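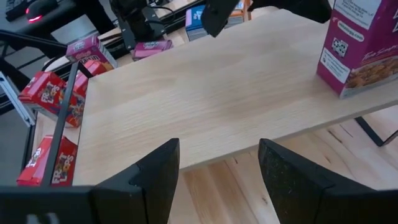 Fig. 1. Gripper fingers apart, cereal boxes on the board and off to the left.

Week 4 notes: what a small robot bench costs, and what gets left off the list

Handout goes with the spreadsheet. Bring both. Bring a calculator or your phone, don't care which.

Where we got to last time. The arm is the part everyone prices first and it's the easy part. One quote, one number, done. Then the rest of the bench shows up in dribs and drabs on somebody's card and the budget is gone by September. So this week, the rest of the bench.

Start from the job. Write one sentence before opening any catalogue. What gets picked up, where it comes from, where it goes. Ours for the term is grocery boxes, cereal size, on and off a wooden board. Short sentence but it settles a lot: how wide the fingers have to open, how far the arm has to reach, how heavy the heaviest thing is. If your sentence has an "and also" in it you have two jobs, so two budgets.

Go through Fig. 1 with a pencil and put a price or a zero beside everything. Fingers. Board. Silver rail at the left. Mouse and keyboard. The boxes themselves. A zero is fine if you already own the thing, but write the zero down. A blank means you forgot.

The headings I use:

Arm and gripper
Spare fingers
Frame, rails, clamps
Table or board
Cameras and cables
Computer, screen, mouse, keyboard
Power
Objects
Freight and duty
Hours

Prices we'll work from in class (last year's quotes, tax not in):

Onia arm with standard gripper: $2412
Frame kit, cut to length, Windov: $900
Freight, both together: $511
Finger set, black, Huenchumán: $44

Look at freight against the frame. More than half. Rails are long and awkward and the courier charges for the space they take up. Ask the seller for the packed size, not the weight of the kit. If they can't tell you the packed size get a quote from someone else. Two orders sent together came out cheaper for us then two sent apart, but check, it doesn't always go that way.

Fingers. Cheap, so people buy one set. Buy more. A bench with a snapped finger and no spare is a table. Check lead time as well as price, a cheap part with a long wait can hold up a whole term. Note which hand it fits and which screws it takes, in the same row of the sheet. Somebody else will be reordering.

Objects get their own line. Everybody laughs at this. Cardboard gets crushed, corners go soft, somebody eats the cereal. Decide early whether boxes stay full or get emptied and packed with something, since a full box and an empty one don't behave the same in a grip. Buy a few of each so that a damaged one can be swapped for the same kind. Keep the receipts, yes even for Froot Loops.

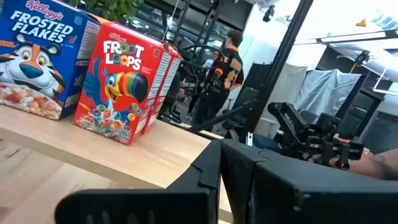

Maximiliano Retamal

Floor space, then. Second picture has more of the room in it. Chairs, a rack, the post, someone's forearm at the gripper on the right, somebody else on their feet behind. Budget for people as well as for machine. How many can stand at the bench at once? Where does the second person go? Which side do you walk in from? Draw it on squared paper, to scale, with the chairs pulled out. A plan with the chairs tucked in is a plan for an empty building.

Also on the drawing:

Reach of the arm, full circle, even the part you don't mean to use
Door swing
Power points, and which ones share a circuit
Lights. Bright wall or ceiling behind the work can spoil a camera's picture, so price a blind or a lamp now
The path a cable takes from arm to computer, measured along the floor and up the leg, never straight across

Cables: measure, then add slack, then buy the next length up. Every year.

Table. A plain pale wood top is OK for this kind of work. Spend on stiffness before looks. If it wobbles when you lean on it, it'll wobble when the arm moves. Put the frame on the table or on the floor, pick one, and tell the supplier which when you order the feet.

Hours. The line most groups leave out. Putting the frame together, running cable, setting up the cameras, then the first fortnight of nothing working. Maximiliano Painemal's group at Clorkberg put down up to two weeks for set-up and that's the number I'd copy until you have your own. Cost the hours even if they're your own hours. If they're student hours cost them anyway and mark the row "not charged".

Buying in stages. If the money comes in two lots, first lot goes on anything that fixes the layout: table, frame, one arm. Second lot is spares, extra cameras, a second arm if you're getting one. Don't buy the second arm first becuase it's on special. You'll have nowhere to bolt it.

Quotes. Get three for anything on the sheet dearer than the freight line. Same wording to each seller. Ask all of them:

Packed size?
What's in the box and what isn't (power supply, mounting plate, screws)
Warranty, who pays postage back
Are spares sold one at a time or only in sets
How long is this price good for

File the answers with the quote. Emails get lost.

To hand in: your one sentence, the sheet with every row filled (zeros count), the floor drawing. One page each. Names on all of them please, colour printing not needed.

Due 19 December 2020, end of day, in the tray outside my office or by email.

Next week: maintenance and what to put in the second year's budget. Read the warranty pages beforehand, they're dull but short.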